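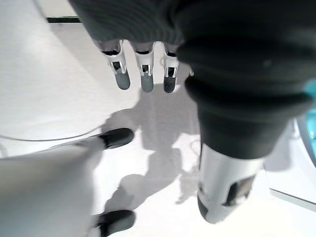 Notes for week 2 – knitted fabrics

Reading: Achterberg, chapter 2. Bring a hand lens.

**Weft knits.** One yarn runs across the fabric and each row of loops hangs from the row before. Most sweaters and socks are made this way.

**Rib.** Columns of knit and purl stitches alternate. The fabric pulls in at rest and stretches widthwise, so it suits cuffs and hems.

**Warp knits.** Many yarns run lengthwise – these don't ladder easily.

Swatch due in room 303. Cast on 500 stitches only if using the machine. Questions to Elsa Lunde.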